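从手到轨迹:我们怎么把两只手持夹爪的数据对齐
(演讲备注,自用版,讲的时候别照着念)

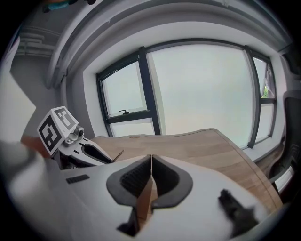 大家下午好,谢谢主持人,也谢谢各位吃完饭还愿意坐进来听时间戳和坐标系。我先交代一下背景,我在 Tekier 项目里管的是工具链,也就是从录完一段示范,到它变成策略能吃的训练样本,中间这一长截路。做模型的同事常常觉得这段路很短,我今天就想陪大家慢慢走一遍,走到哪儿坑多,我就在哪儿多停一会儿。

(停一下,喝水。上次在这里讲太快了。)

先说单手。单手的流程大家都熟:鱼眼相机装在夹爪上,视频加惯性数据,跑一遍视觉惯性里程计,出一条六自由度轨迹,再从画面里量出两根手指的开合,基本就齐了。单手的时候,世界坐标系放在哪里都无所谓,策略学的是相对动作,起点飘一点,它也不在乎。

双手就不一样了。左手一条轨迹,右手一条轨迹,各有各的原点,各有各的时钟。您要让策略学会一只手扶着、一只手插进去,就得知道任意时刻两只手之间的相对位姿。我们最早的做法很朴素,两边各自建图,再把两张图对到一起。房间里东西多、纹理丰富的时候,效果还挺好,好到我们高兴了一阵子。后来换到靠窗的位置,就不行了。大片的天空,什么特征点也没有,浅色的墙面也帮不上忙,地图两边各歪各的,合起来以后两只手像是在两个房间里干活。

(这里有人会笑,等一等。)

所以我们加了标记立方体。夹爪顶上固定一个白色方块,面上贴黑白的基准标记,另一只手的相机只要看得见其中一面,就能直接解出相对位姿,不必绕道地图。道理一句话就说完了,写起来还是花了不少工夫,我挑三个地方讲。

第一个是鱼眼畸变。标记靠近画面边缘的时候,四条边都是弯的,拿普通的检测器去找四边形,要么找不到,要么角点偏得厉害。我们的办法是先粗检,再按候选区域做局部去畸变,在那一小块虚拟的针孔视图里重新精化角点。不要整张图去畸变,边缘会被拉得很糊,还慢。这一段代码在 Irska 仓库的 detect 目录下面,写得不漂亮,注释倒是很全,欢迎来提意见。

第二个是位姿二义性。单独一个平面标记,离得远一点、正对着一点,就会有两个解,重投影误差几乎一样大,法向却朝着两个方向翻。您在曲线上会看到一种很典型的跳,一帧左一帧右。用立方体的好处就在这里,同时看见两个面的时候,把两个面的角点放进同一个优化里,翻转就基本消掉了。只看见一个面的时候,我们保留两个假设,让后面的平滑器去选,千万别在检测这一层就急着定下来。我当初就是定得太早,调了一个星期的滤波参数,现在想起来还有点心疼自己。

第三个是时间。两台相机的时钟不同步,而且漂移也不是常数。我们把时间偏移当成一个慢变量,跟位姿一起放进因子图里估计。初值靠两边陀螺仪读数的互相关来给,所以开录前请操作员把两只夹爪并在一起晃一晃,晃得有点节奏更好。偏移差 80 毫秒,手慢的时候看不出来,手一快,相对位姿就会差出好几毫米,插孔这类任务马上就失败。

(如果时间不够,下面平滑器这段可以只讲前半。)

平滑器的结构不复杂。每只手各自的里程计做相邻帧约束,标记观测做两手之间的约束,残差统统套上鲁棒核。窗口长度我们试过很多,现在默认是 144 帧,再长收益就不明显了,显卡那边的同事也会来找我聊天。标记完全看不见的时候,图里只剩里程计,不确定度会慢慢长大,我们把这个协方差一起导出去。训练的时候,超过阈值的片段,双手相对位姿这一项就屏蔽掉,单手的动作照样用。以前我们是整段扔掉,扔了很多其实挺好的示范,操作员知道以后不太高兴,我完全理解。

说到这儿,要谢谢 Rosario Testa。屏蔽这个主意是她提的,最初的回放工具也是她写的,所以工具名字就叫 Testa,她本人反对过,没有反对成功。回放工具我想多说两句,因为我越来越觉得,管线里最值得花时间的就是让人能看得见。它把两路视频、两条轨迹、手指开合和协方差放在同一根时间轴上,拖到哪里看到哪里。旁边有一个小列表,把可疑的片段排好序,标记翻转的、手指遮挡的、曝光突变的。靠窗录的数据,曝光这一类特别多,镜头一转向窗户,标记的黑白对比就掉下来,检测跟着断。我们试过锁曝光,也试过对检测区域单独做对比度拉伸,后者稳一些,目前用的是后者。

(切到演示。要是投影又连不上,就直接讲下一段,不要在台上折腾。)

再讲一点规划这一侧,很短。轨迹出来以后,我们会拿目标机械臂的运动学模型重放一遍,看关节限位、看奇异、看两只手臂会不会撞上。人的手腕很灵活,顺手一拧的动作,换到机械臂上可能要绕一大圈。检查不通过的片段不会删,打上标签,留给别的臂型用。在 Drumville 的那套双臂上,我们每个任务都先跑 13 段重放,肉眼看过一遍再交给训练。这一步有些枯燥,还请各位不要省。

最后说几件还没做好的事。手指开合目前还是从画面里量的,手指一旦被物体挡住,就只能靠插值。标定文件的版本管理也很乱,仓库里现在有 7 个名字差不多的文件,我自己也要想一想才知道该用哪一个,这件事我答应大家 6 月之前收拾干净。还有在线检测,我很想让操作员在录的时候就知道标记丢了,现在要等离线跑完才能看见,回头再补录,挺折磨人的。

代码和这份备注的整理版都会放到仓库里。提问的时候麻烦先说一下您用的是什么相机,鱼眼和非鱼眼,我的回答会很不一样。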